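Clollberg wants its learning system to put small things into small spaces, and it has decided that the way to get there is to have people do it first, over and over, while the computer keeps the record. I went in with doubts. The engineer who runs the collection, and who asked not to be named, had a few of her own.

"People hear 'learning' and think it figures things out," she said. "Mostly it copies. If the examples are sloppy, you get a sloppy copy."

The project, called Sitov, set itself a target of 500 good examples for its first task. I asked what "good" meant. She took a while to answer. "The item ends up where it should, and the operator didn't do anything weird on the way." Who decides what's weird? "Right now, me."

That bothered me more than it seemed to bother her. An operator works for 60 minutes and then takes a break, and she admits that the end of a session tends to look different from the start. Hands get lazy. Some of that laziness goes into the training set, and she can't say how much.

She was just as blunt about the company's December demo, in which the system got through 13 tries in a row. "Same table, same lights, same box," she said. "I wouldn't buy one on the strength of that."

So why keep going? She thinks hand-held grippers are a better deal than driving a robot arm from across the room, since a person can feel the thing being picked up. I can see the appeal. I'm less sure that what the person feels ever reaches the machine, and when I put that to her she said it was a fair complaint.

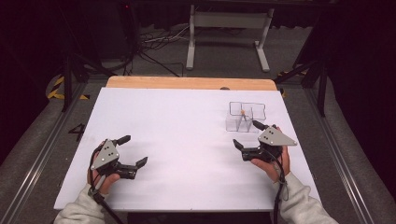

How many people should the examples come from?

At least five, in her view, as a system trained on one person's habits tends to pick up that person's mistakes along with the skill.

Clollberg hasn't settled on its next task. She would like to go back over the first set before anyone adds to it, and she doesn't expect to get the time.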